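When a Robot Comes to Work

Have you ever tried to pick up a grape while wearing thick winter mittens? You squeeze too hard and it squishes. You squeeze too softly and it rolls off under the fridge. Picking things up is hard! You just don't notice, because your hands have been practicing ever since you were a baby.

At a repair shop called Rendier, people fix small gadgets that have stopped working. Every gadget has to be lifted off a table, looked at and put in the right tray. On a busy day in December the shop handled 686 of them. That is a lot of lifting, and by the end of the afternoon people had sore wrists. So the shop decided to teach a robot to help.

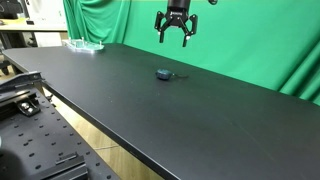

Photo: Keisha Dunleavy / Rendier

A robot's hand is called a gripper. It can look a bit like a claw, with fingers made of stiff pieces joined together. Before it grabs anything, it has to get its fingers open and its hand to the right spot. Your brain does both of those jobs while you're thinking about lunch. A robot has to work it out step by step – where is the thing, how wide is it, which way is it facing?

Round things are tricky. A box has nice flat sides to hold on to, but something with a domed top can slip away if the fingers come down in the wrong place. Cords are a nuisance too, as anybody with headphones knows. That's why a robot needs to practice with lots of different shapes, again and again. The team at Rendier planned 1,000 practice grabs before the robot was allowed anywhere near a customer's gadget.

What about the people?

This is my favorite part. Keisha Dunleavy worked at the lifting and sorting table for 7 years, so she knows which gadgets are slippery and which ones have a weak corner. Now she is a robot trainer! She chooses what the robot should practice on, watches how it goes, and decides what needs to change. She had to take a class first, and she says the first month was confusing. She also misses chatting across the table with her friends, so the nine people on her team now take their morning break together at 10:30.

Some jobs at the shop stayed exactly the same. Finding out why a gadget broke is still detective work, and people do it.
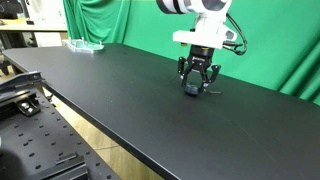 Why do some grippers have three fingers when we have five?

Three fingers can press on an object from different sides, and that is enough to hold many things steady. Fewer fingers also means fewer parts to build, control and fix.

Try it yourself! Use just your thumb and two fingers to pick up an eraser, a spoon and a sock. Then try it again with your eyes shut, and have a friend tell you which way to move your hand. Your friend is the trainer, so swap places when you're done.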